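Widad Sayegh
22nd August

Spent the morning sorting glassware, which I was told would take twenty minutes. A thread, for anyone who has ever opened a lab cupboard and quietly closed it again.

Background: the teaching lab has one long cupboard under the window. Over the years it has become where beakers go to think about their lives. Everything in there is clean, in the sense that somebody once rinsed it.

First rule I set myself was no reading old labels. Lasted maybe four minutes. There's a shelf tag in there that says "TEMPORARY - move by March" and the tape has gone the color of tea. March of when, my friend.

Also found: a box of stoppers that fit nothing we own. I tried. I tried every flask on the bench with every stopper in the box and at the end of it I had one match and it was a mug.

The old system was by size. Sounds sensible. In practice a student needs a beaker, a flask and something to stand it on, and by size means those are in different postcodes. (Zip codes. I watch too much British television.)

So the new system is by what you reach for on the way to the bench. Beakers first, then smaller beakers, then flask and tripod together like the old married couple they are.

Ordered the bins from Plindora after a long and unnecessary comparison with the Fastotora ones. The Fastotora ones came with a lid. I don't want a lid. A lid is how you get another cupboard.

White bins on a black counter, clear glass inside. Very chic. Also I have made the beakers nearly invisible, so well done me.
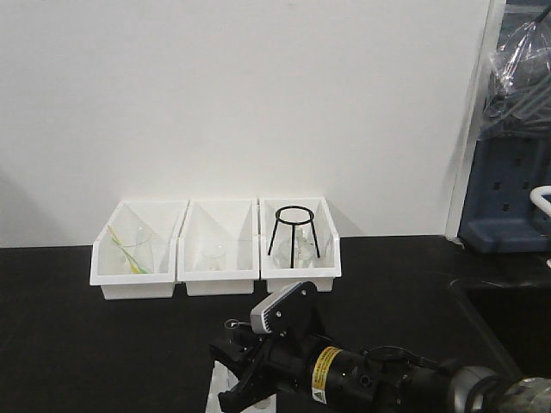 Teaching Labs & Stores - Prep Room Team

Three bins, the whole starter set. Beaker on the left, smaller beaker in the middle (it's in there, look for the rim), flask under the tripod on the right.

The thin yellow-green stick lying across the front of the first bin has no home yet. I gave it the beaker bin on the grounds that they're usually seen together. If you have strong feelings about this, my door is open and I'll be out.

Someone has already asked why the tripod doesn't get its own bin. Because it's mostly air! Three legs and a ring. It can share. The flask fits in under it and neither of them has complained.

I do like the sloped fronts. You can see in without lifting anything down, and you can put something back without aiming. Putting things back is the part where every system I've ever made has died.

Asked the group chat for label suggestions and got 19 replies, of which 3 were labels. The rest were puns about flasks. One was just the word "Ibrahim," which is the name of our dishwasher, and I think somebody was asking me to switch it on.

For now, no labels. If you can't tell a beaker from a tripod by the time you're standing at that counter, a sticker is not going to save you.

Current state of the cupboard itself: still around 80 things in it. I moved the ones people use and shut the door on the rest. I'm calling this phase one, mainly so that phase two can belong to a future version of me with better knees.

Inent, who supply our spare glass, have a minimum order of 200. We needed two. So please nobody break anything small until I've worked out how to be friends with another department.

House rules, since I've been asked for some: rinse it, dry it, put it back in a bin. Any bin. I'd rather find a flask among the beakers than find it on the windowsill with a plant in it. Again.

The plant is doing very well, by the way. Best thing in the room. I haven't had the heart to repot it and it now has squatter's rights to a perfectly good flask.

Tomorrow, the drawer of clamps. I opened it a crack and something slid. Closed it. Send biscuits - sorry, cookies.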